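Ditstead workshop book, September, started at 7 in the morning with the kettle on

Green linseed paint, second go. I was so pleased with the colour last time that I forgave it everything else, and then of course it stayed tacky on the trial boards for days and picked up every bit of fluff in the building. Jytte Bergmann very kindly went through my notes and thinks I was simply too generous with the oil, so I have started again with a stiffer paste: 520 g of the Sfeir green earth, worked down a spoonful at a time on the slab with the Grukovell oil. It takes an age, but it's a lovely job with the door open and the radio going.
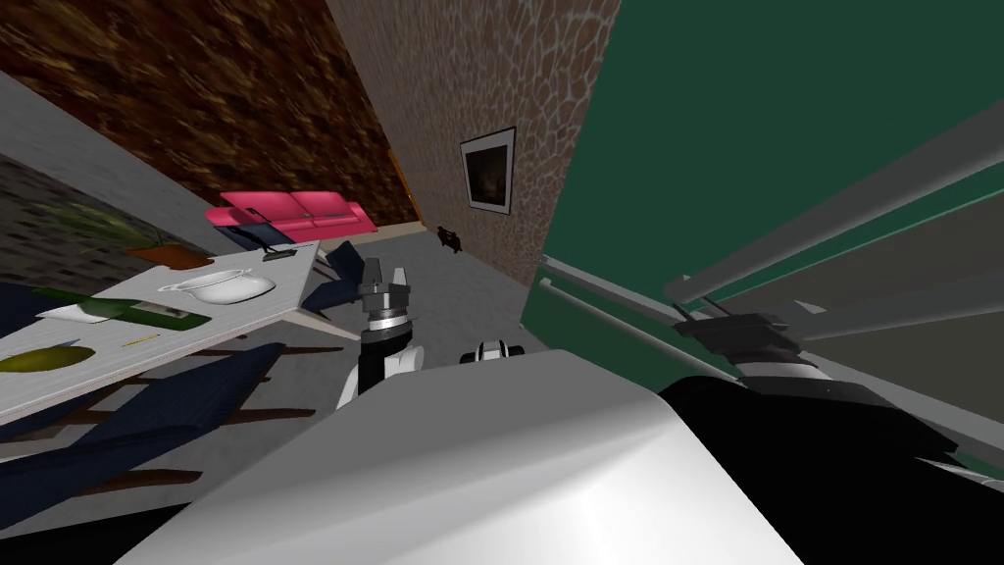

Dark green, right-hand side.

The paste came together much better once I stopped hurrying. I mulled each heap for 5 minutes, scraped it back to the middle and did it again, and the gritty sound went off nicely. There is still a bit of grit in the last heap (my fault, I broke off for the post), so that one has its own jar and a cross on the lid. Please don't mix it back in!

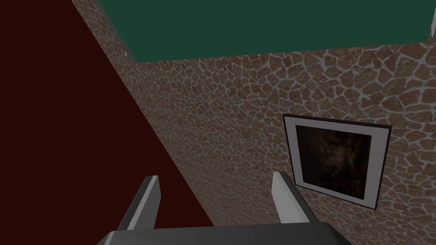

Thinning and brushing out

I let down a small amount first and tried it on primed pine, the offcuts Ragnheiður Bach brought over from Foseck. The round brush gave me ridges, the old flat one with half its bristles gone laid it off beautifully, so there's a lesson in never throwing anything out. Very thin coats, thinner than feels decent. I also did one board thick, on purpose, to have something to compare.

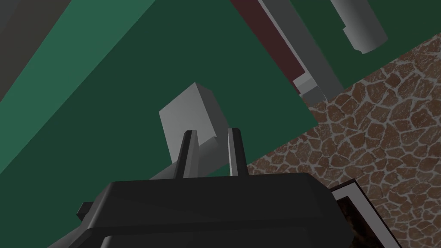 How long should the first coat be left before the second?
Until a clean fingertip pressed on it comes away dry and leaves no print, and longer in damp weather.

Rags are spread flat on the line outside, never balled up in the bin, please, as they can heat up and catch fire all by themselves. There are 500 ml of oil left, so we ought to order before the shutters come in.
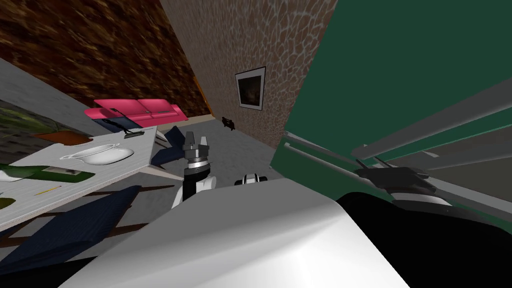 Green again, with pale grey to the left of it.

Boards are on the top shelf, thin ones at the window end. Jytte, could you press a finger on them when you're in, and write down what you find? I still want to try a pinch of umber in the next batch, as the green looks a touch cold to me by lamplight.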